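4. Upkeep of wooden tabletops in everyday use

4.1 What people said they did

Survey went out in February to 160 households in Reddale, all with at least one solid wood or butcher-block top in regular use. Tables, counters, a few workbenches that had drifted into the kitchen. 26 forms came back too thin to use (no finish named, or no age given for the top) and those are left out of everything below, so 134 remain. Full form in the appendix.

Most owners did not know what finish was on the wood when they got it. This was the biggest problem with the form and we should have seen it coming. "Oil" was the usual answer, and follow-up calls showed it covered mineral oil, drying oils, salad oil in a handful of homes, and hard varnish that had never been oiled at all. We recoded where the owner could find a tin or a receipt. Where they couldn't, the top is listed as finish unknown and appears in the wear scores only.

Stated oiling habits were all over the place. The store leaflets we collected ask for a coat every month or so. Few owners kept to that. The common pattern was a burst of care in the first months, then a long gap, then one heavy coat when a ring or a gray patch showed up — usually before guests. Several people wrote "when it looks dry" and left it there. We took that as an honest answer and gave it its own code.

Age of the top did not predict care very well. Price might, but we only asked for price in bands and the top band was too wide to be of any use.

4.2 Where the wear sits

Each top was marked off in squares on a paper overlay and scored by hand for rings, cuts, gray patches, raised grain and gaps at the glue lines. Same two scorers all the way through. Scores were agreed on the spot and a disagreement went down as the higher of the two.

Wear clusters. On the tops next to a sink, the gray patches sit along the sink edge and fade out within a hand's width. On freestanding tables, rings sit in front of the chairs, and the center of the table is often close to new. Cuts follow the light: the worst-cut square was most often the one nearest the window or under the lamp, on whichever side the main cook stands. Edges do badly everywhere. Corners do worse.

Bowls deserve a word of their own becuase they turned up so often in the notes. Owners blamed glasses and hot pans for rings. When we asked what stood on the table overnight it was mostly bowls — fruit, keys, dog food, bread dough. A bowl with an unglazed foot holds water against the wood for hours and leaves a soft, wide ring with no sharp rim. Glasses leave a thin ring. The two are easy to tell apart with a side light. Scored this way, bowl rings beat glass rings on the freestanding tables and lost to them on the counters. Light butcher block with bowls standing on it (Figure 1) is the plain case we have in mind in the rest of this section.

Figure 1. Light butcher-block tabletop with a gray bowl and a white bowl.

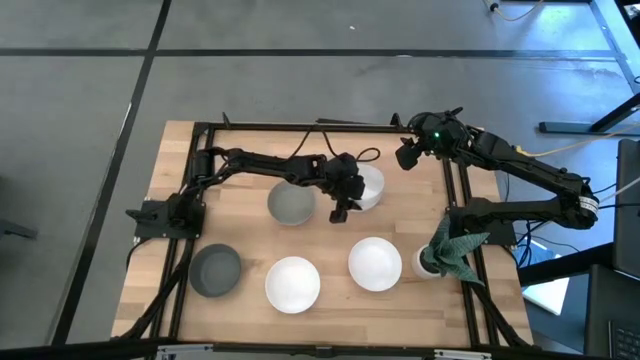 The wide rings are also the ones people leave alone longest. A thin dark ring gets noticed and rubbed at, sometimes sanded the same day. A pale wide one looks like part of the wood unless you catch it at an angle, and many owners had no idea it was there until the scorer pointed it out. So the record of complaints is a poor guide to the record of damage. Earlier household surveys that rely on owner reports alone probably miss a good share of this, and ours would have too without the overlay.

Darker woods hid everything. Scores on walnut tops are lower across the board and we do not beleive them. Light maple and beech show marks sooner and so get cleaned sooner, which muddies any comparison between species. We give the species table for completeness, no claims made from it.

4.3 The two treatments

A smaller set of owners agreed to stick to one treatment for six weeks. Two products, both sold locally: Gromik oil, thin, wiped on and wiped off; and Catine paste, a wax and oil blend that needs buffing. Owners were given the tin, a cloth and one page of instructions. Nothing else was controlled. They cooked, ate, did homework and potted plants as usual.

At the end we ran the same water test on each top: a measured drop on a clean square, left for 26 minutes, blotted, then looked at under side light. Squares were picked from the center and from the most worn edge.

Center squares, no difference worth reporting. Both products shed the drop well, and so did plenty of tops that had been given nothing for a year. Water tests done only at the center of a table will make any product look good.

Edge squares were another story. The paste held up better at the worn edge, in the sense that fewer squares showed raised grain after blotting. The oil did better on cut wood, where the paste tended to sit in the knife marks and pick up crumbs and go dull. Owners noticed the crumbs. They complained about them more than about rings. Two of the Catine households gave up in week three for this reason and their tops were scored up to that point and then dropped.

Time taken matters more than we had allowed for. Oil owners finished the first coat while waiting for a kettle, by their own account. Paste owners put it off. By the last week the paste group had skipped more coats than the oil group had, and the group means in Table 3 are for coats given, so they flatter the paste a little. A version by household, skipped coats and all, is in Table 4 and the gap there is small.

4.4 Sanding

Short section, few cases. Owners who had sanded their top at some point mostly did it once and did it too hard in one place. The overlay picks this up as a shallow dish around the old stain, plain to the finger even where the eye misses it. Water then collects in the dish and the stain comes back. On butcher block the strips can end up at slightly different heights after spot sanding, since neighboring strips differ in hardness, and the glue lines start to catch dirt.

The hire counter at Powell, the hardware store most of our owners used, let us see its log of sander rentals with the names blanked. 1000 rentals, floors and furniture mixed together, no way to split them cleanly. We had hoped to match the rental season to the wear scores. Could not be done. Mentioned only so the next group doesn't spend a month on it like we did.

Full-top sanding by hand, light grit, with the grain, came out fine in every case we saw. There were only six of those. Treat as a hint.

4.5 Floor, room and air

Rooms were noted by floor type and heating. Tops over bare concrete or tile ran to wider glue-line gaps on the underside than tops over wood floors. Could be cold, could be damp, could just be that concrete floors in Reddale tend to mean basements and converted garages, where the heat goes on and off. We did not log humidity. We should have. A cheap meter left under each table would have settled it and is the first thing to add in any repeat.

Undersides in general: almost no owner had ever treated one. The few who had were told to by whoever sold them the top. Bowed tops were all untreated below, but so were most of the flat ones, and with numbers this small the link is weak. The standard advice is to seal both faces and we have no reason to argue with it.

4.6 Limits

One town, one winter. Owners who agree to have a stranger score their table are likely tidier than most, and a few plainly cleaned up before the visit — wet oil came off on the overlay in more than one house. Scorers knew which product each owner had been given by the end, it was hard to hide with the tin on the counter. The wear scale is our own and has not been checked against anybody else's. Rings left by bowls and rings left by plant pots were pooled where we couldn't tell them apart, and looking back at the sheets, some of what is coded "bowl" in the counter group is likely pots.

Owner recall for coats given is weak past a month or two. We used it anyway for the background table. The six-week set relied on a tick sheet taped inside a cupboard door, and most of the sheets came back filled in, some of them in one pen and clearly in one sitting.

Scores and the blank overlay are available on request. Tables last corrected May 2, 2026.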